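Speaker notes: Teaching by Hand, Teaching from a Distance
Evening meetup, 25 minutes plus questions
Lyle Dunleavy

Slide 1, title

Hi everybody. Wait for the door to close, people always come in with drinks.

I'm Lyle, I work at Trasico, and for the last stretch I've been showing a robot arm how to do small, boring things on a desk. Pick this up, put it over there, turn it so the handle faces the other way. I love it. My family has stopped asking about it at dinner.

Tonight I want to talk about the showing part. I'm going to mostly skip the learning part, the training runs and the model sizes and all that, and there are people in this room who know it better than I do (wave at the back row). I want to talk about the half hour before any of that, when a person has to get a motion into a machine and the person is tired and the chair squeaks.

Show of hands: who has ever moved a robot arm around by grabbing it? Who has done it with a controller of some kind? Who's done both? OK, keep the both people in mind, I may pick on you later.

Slide 2, two ways

So, two ways. The first one I call by hand. You take hold of the arm, the motors go soft, and you walk it through the task like you're teaching a kid to swing a bat. It records the joint positions as you go. The fancy name is kinesthetic teaching, and I'll say it once so you can search for it.

The second one is by remote. You've got something in your hands, and the arm follows. In our case that something is a smaller arm we call Grukis, which is clamped to a side table, and the working arm copies whatever Grukis does. (The name comes from a typo in a config file. Skip the story unless somebody asks.)

I started out a by-hand person. It's so direct! You feel the weight of the thing, you feel the joint limits before you hit them. On my first day I had motions recorded before lunch and I thought, well, that's that, why would anybody buy the second arm.

Pause here. Drink water.

Then I looked at the recordings.

Slide 3, what was wrong with my recordings

My own arm was in every one of them. If you're teaching with your hands on the robot and you've also got a camera running, the camera gets a beautiful view of your sleeve. The robot isn't going to have your sleeve around later. We did try cleaning it up: record the joints by hand, then replay the motion with me out of the way and record the video on the replay. That works for free space. It works less well when you're touching something, since the object is never back in quite the same spot and the replay doesn't care.

Also I was cheating. When you hold the gripper yourself, you fix things with your fingers and your eyes without noticing. I'd come in crooked, feel it, and nudge. The recording has the nudge in it, but nothing the robot could sense explains the nudge.

So that's how I became mostly a remote person. I'll say where I still go back to hands later on.

Slide 4, photo (leave it up for a while)
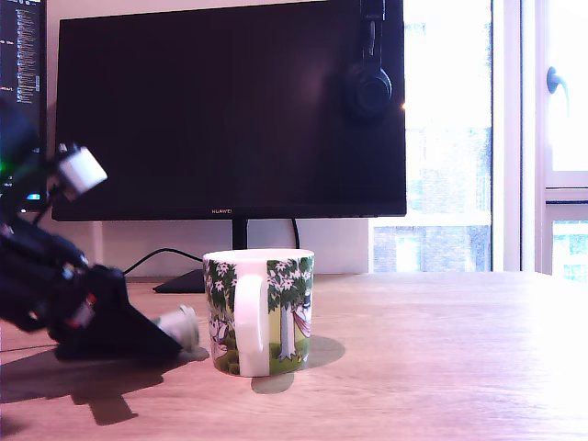 My favorite task for teaching people to teach is still the mug. Everybody thinks it's going to be easy, because you've picked up a mug every morning of your adult life, and then you sit down at the remote and spend your first try chasing it across the desk. The one on the slide has a little forest printed on it, with somebody lying in a hammock, and the handle is pointing out toward us, so the very first question for the operator is whether to go for the handle at all or take the body of the mug from the side. See how low the gripper is, with its tip just above the desktop? You don't get much room for error down there. I ask new operators to tell me their plan out loud before they touch the controls, and it's amazing how often the plan is "uh, grab it?"

Let them laugh, then keep going.

The thing I want you to take from the mug is that you have to pick one answer and stick with it for a whole set. If I take the side on one try and the handle on the next, and both work, I feel like a genius and the robot ends up with an average of the two, which can be a grab at nothing. There are methods that handle mixed answers much better than they used to, and somebody is going to bring that up in the questions, and they'll be right. Still, with a small set I would pick one.

While the photo's up, talk about light. See the sun coming in on the right, and how big that dark shadow from the arm is on the desk? Shadows move all day. If every demonstration you've got was made at three in the afternoon, you've got a three in the afternoon robot. We had exactly that. It was great until morning. Now we split sessions across the day on purpose and write the start time in the log, and for one stretch in February we had such gray weather that we went and made a whole extra batch when the sun came back.

Slide 5, the numbers (keep this quick)

We recorded 1,237 demonstrations for the desk tasks. We kept 462 of those for the first training set.

People gasp at this, let them. Most of the ones we dropped were perfectly successful! The object got where it was going. They were dropped for hesitation, for switching grips halfway, for the operator stopping to talk to me with the recorder running (I'm a chatty guy, that one's my fault). A long pause in the middle of a demonstration is a lesson too. You're teaching the robot that this is the place where we stop and think about sandwiches.

Then we did a second round where I was pickier up front, with 78 demonstrations made by one operator in one style. For the mug task by itself, I liked the behavior from the small round better. One task, one desk, one operator, so please don't quote me as having proved something. It did change how I spend my time.

Slide 6, how we run a session now

I'm going to read these out slower than the rest because people take notes.

Warm up first. Nine throwaway tries, recorder off. Your hands need to remember the delay and the scale of the thing. I used to record the warm-ups too, just in case, and I never once used them.

Look where the robot looks. If the robot gets its wrist camera and the side view, then the operator should be watching the wrist camera and the side view. Turn your chair so you can't see the desk directly. It's horrible the first time. You'll feel like you're parking a truck with a mirror. But you stop making moves based on things the robot can't see, and that was my whole problem back on slide 3.

Move at one speed. Slower than you want, and steady. The urge is to zoom over and then creep in for the last bit. A little of that is fine, you do need care at the end, but I had one set where the approach was a lunge and the robot picked up the lunge very nicely, thank you.

Put the object somewhere new each time, and let another person place it. Left to myself I put the mug in the same comfortable place over and over and think I'm being random.

Show some recoveries. Start with the gripper a bit off to one side, or too high, and fix it calmly. You don't want to fake a disaster every time, but a robot that has only ever seen perfect approaches has no idea what to do when it's a finger's width out.

Quit when you're tired. For me that comes a lot sooner than I'd like to admit on a stage.

Slide 7, where hands still win

Promised I'd get back to this. When the motion is one fixed path and contact is gentle, I still grab the arm. Wiping a surface is a nice one. So is anything where the wrist has to go through some awkward twist that's hard to picture from across the table. You just put it there. Done.

I also use hands to teach people. Before a new operator gets Grukis, I have them move the working arm around with the motors soft for a few minutes, so they find out where the elbow goes. Folks who skip that step keep steering the gripper and forgetting there's a whole arm behind it, and the arm has opinions about your monitor stand.

Check the time. If it's past the twenty minute mark, skip slide 8 and go to the ask.

Slide 8, tools

We've got two bits of homemade software. Malik is the recorder: it starts and stops on a foot pedal, and the pedal was the best afternoon of work I did on the whole project. Both your hands are busy! Don't make people reach for a keyboard. My early recordings all ended with the remote arm drooping while I went for the space bar.

Zinder is the reviewer. It plays demonstrations back at double speed, and you press keep or drop. I review the next morning, never the same day. The same day I remember how hard each one was and I want to keep them all.

Neither one is pretty. I'll show anybody the code afterward if you promise to be kind about the variable names.

Slide 9, the ask

I'm looking for people who'd try the same mug task on their own setup with their own way of teaching it, and compare notes. Any arm, any remote, hands, a game controller, whatever you've got. Mainly I want your dropped recordings and the reason you dropped them. Everybody shares the good ones and I learn way more from the bad pile.

If nobody has a question, start with the both people from the beginning and ask which one they'd hand to a beginner.

Likely questions:

Does delay matter? Yes, and an uneven delay bothers me more than a steady one. I can get used to steady.

Do you feel any force through the remote? Not on ours. I'd like to, and it's next on my list. Right now I go by the picture and the sound of the motors.

Would a VR headset be better? I've had one short go on a friend's setup. Aiming was lovely, my neck was less happy. Ask me again after I've done a full session in it.

Leave the contact slide up while packing the laptop.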